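Organización del Trabajo en Entornos Automatizados
Unidad 6. La celda de recuperación de equipos informáticos: tareas, puestos y condiciones de trabajo
Apuntes para uso del alumnado. Versión revisada en septiembre.

6.1. Objeto de la unidad

La presente unidad examina los efectos de la introducción de un brazo robótico colaborativo en un taller de recuperación de ordenadores de sobremesa. El caso de referencia es el taller Golby, dedicado al desmontaje, la clasificación y la reincorporación de componentes procedentes de parques informáticos dados de baja por empresas y administraciones. El taller trabaja a dos turnos y organiza la actividad en tres áreas: recepción, desmontaje y verificación.

Se parte de las nociones expuestas en la unidad anterior sobre la diferencia entre tarea, puesto y cualificación. Conviene repasarlas, en particular el apartado dedicado a la descomposición de tareas, puesto que aquí se aplican sin nueva definición.

6.2. La tarea antes de la automatización

En la organización previa, cada operario recibía una torre completa y se hacía cargo de ella hasta el final. Abría la carcasa, desconectaba el cableado interno, retiraba unidades de almacenamiento, memoria y tarjetas, separaba la placa base y cumplimentaba la ficha de trazabilidad. El orden de las operaciones no estaba fijado por escrito. Cada persona tenía el suyo, y las diferencias de tiempo entre unas y otras se atribuían a la experiencia.

Desde el punto de vista del análisis del trabajo, interesa retener dos rasgos de aquella situación. El primero es la autonomía de secuencia: el operario decidía por dónde empezar y cuándo interrumpir una operación para pasar a otra. El segundo es la concentración de esfuerzos repetidos en mano y muñeca, derivada de la extracción de conectores y de la apertura de pestañas en espacios estrechos. El servicio de prevención había registrado molestias de este tipo de forma continuada -- sin que dieran lugar, en general, a baja médica.

6.3. Descripción de la celda

La celda, denominada internamente Runen, se incorporó al área de desmontaje. Su diseño no persigue la sustitución íntegra del ciclo manual. El brazo asume operaciones de sujeción, extracción e inserción de determinados componentes, mientras que la persona conserva la preparación de la torre, la gestión del cableado y la resolución de incidencias.

La dificultad técnica del interior de una torre es conocida: mazos de cables que cruzan por encima de la placa, conectores de tamaño reducido, soportes metálicos con pestañas y una variedad considerable de modelos. Esta variabilidad explica que el trabajo humano y el de la máquina se desarrollen con frecuencia en el mismo espacio físico, a escasa distancia.
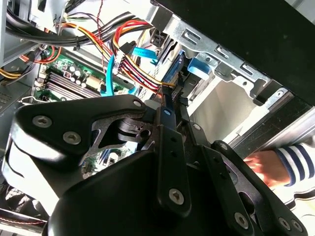

Figura 1. Pinza y mano en torno a una torre abierta, con el cableado interior a la vista.

La proximidad mostrada en la figura 1 constituye el punto de partida del análisis preventivo. En una instalación robotizada convencional, el vallado perimetral separa a la persona del movimiento. En una aplicación colaborativa, la protección depende de la evaluación de la aplicación concreta, que comprende el brazo, la herramienta, la pieza manipulada y el entorno inmediato. Un brazo apto para uso colaborativo no convierte por sí mismo en segura la tarea a la que se destina. Deben examinarse, entre otros aspectos, los puntos de atrapamiento entre los dedos de la pinza y la chapa, los bordes cortantes de la carcasa y la posibilidad de enganche de mangas o cables.

6.4. Redistribución de las tareas

Tras la puesta en marcha, el contenido del puesto de desmontaje quedó modificado en los siguientes términos.

Tareas que permanecen en la persona: apertura de la torre y retirada del panel lateral; comprobación visual del estado general; desconexión y apartado del cableado; decisión sobre componentes dudosos; cierre de la ficha.

Tareas que pasan a la celda: agarre de unidades de almacenamiento provistas de soporte; colocación y extracción en los alojamientos previstos; traslado a la posición de verificación.

Tareas nuevas: supervisión del ciclo; reanudación tras parada; registro de agarres fallidos; colaboración con el personal técnico en la enseñanza de posiciones para modelos no contemplados.

El tercer grupo merece especial atención. Se trata de tareas que no existían con anterioridad y que, en la primera descripción del puesto elaborada por la dirección del taller, no figuraban. La reanudación tras parada, por ejemplo, exige identificar la causa, comprobar la posición de la pieza, retirar lo que estorbe y autorizar el reinicio. Se efectuaba sin tiempo asignado y sin reconocimiento en la clasificación profesional. La literatura especializada denomina trabajo invisible a este tipo de actividad, y su omisión en los documentos de organización conduce a estimar la carga por debajo de la real.

6.5. Ritmo y autonomía

La celda impone una secuencia. El operario que antes alternaba operaciones según su criterio debe ahora entregar la torre en una orientación determinada y con el cableado apartado de la zona de trabajo de la pinza. La autonomía de secuencia se reduce. A cambio, disminuye la frecuencia de los esfuerzos de extracción, de acuerdo con la valoración del propio servicio de prevención.

Ambos efectos deben consignarse por separado. No procede compensar uno con otro en una puntuación única, pues afectan a dimensiones distintas del puesto: la primera, psicosocial; la segunda, ergonómica. El error es habitual en los informes del alumnado y se penalizará en la memoria final.

Ha de considerarse asimismo la espera. Mientras el brazo completa un movimiento, la persona dispone de intervalos breves que no bastan para iniciar otra tarea y que tampoco constituyen descanso efectivo. En el taller Golby se ensayaron dos soluciones. La primera consistió en asignar a cada operario una mesa auxiliar de clasificación, que generó interrupciones constantes y fue retirada. La segunda agrupó las torres por modelo y desplazó la preparación al inicio del lote, de manera que los intervalos quedaron concentrados. Esta última es la que se mantiene.

6.6. La operación de inserción como caso de estudio

Para el ejercicio de esta unidad se ha seleccionado la manipulación de un disco duro de 3,5 pulgadas con soporte de plástico. Es una operación acotada, de inicio y final reconocibles, y permite distinguir con claridad qué aporta la máquina y qué condiciones previas ha de garantizar la persona. La posición de la carcasa, el estado de las bahías y la ausencia de cables en la trayectoria son requisitos de los que depende el ciclo y que ningún indicador de producción refleja.

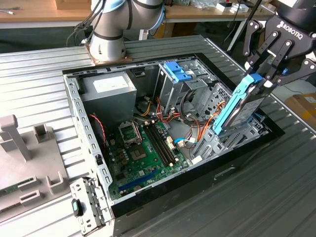 En la sesión de contraste, Brian Mugo objetó que el análisis por operaciones deja fuera lo que más había cambiado para él: «Antes sabía que una torre iba mal porque lo notaba en los dedos. Un disco que entra forzado se siente. Ahora lo veo en una pantalla cuando la celda ya se ha parado, y tengo que reconstruir qué ha pasado. Nadie me ha quitado el trabajo, pero es otro trabajo, y la formación que nos dieron era para pulsar botones».

La observación remite al concepto de saber tácito, tratado en la unidad 2. El operario disponía de una información táctil que orientaba sus decisiones sin necesidad de formularla. Al interponerse la herramienta, esa información deja de estar disponible o llega transformada en un aviso. La cualificación requerida se desplaza hacia la interpretación y el diagnóstico, y los planes de formación deben recogerlo expresamente.

6.7. Participación y formación

La empresa integradora, Bovard, impartió una formación inicial centrada en el manejo de la interfaz y en la parada de emergencia. A petición de la plantilla se añadió un segundo módulo, elaborado por la consultora Nguyen, sobre diagnóstico de incidencias y criterios de reanudación. En él intervinieron como instructores dos operarios del taller.

Del proceso seguido se desprenden las siguientes recomendaciones:

-- Informar y consultar a la representación de la plantilla antes de la elección del equipo, y no únicamente antes de su puesta en servicio.
-- Revisar la descripción del puesto una vez transcurrido el periodo de rodaje, con inclusión de las tareas nuevas.
-- Asignar tiempo a la reanudación y al registro de incidencias.
-- Prever la rotación entre la celda y el área de verificación.
-- Delimitar por escrito qué datos del ciclo se conservan y si pueden emplearse en la evaluación individual del rendimiento.

El último punto no estaba resuelto al cierre de estos apuntes. El sistema registra la hora de cada parada y de cada reinicio, y de esa información puede inferirse el tiempo de respuesta de la persona asignada al turno.

6.8. Trabajo propuesto

Cada grupo elaborará un cuadro de redistribución de tareas referido a un puesto de su elección, con la misma estructura del apartado 6.4, y un comentario de extensión no superior a 3 páginas. El comentario deberá identificar al menos una tarea nueva no recogida en la documentación de la empresa y valorar por separado los efectos ergonómicos y los psicosociales.

Fecha límite de entrega: 2024-11-23. Los trabajos se presentarán a través del aula virtual, con indicación de los componentes del grupo en la primera página.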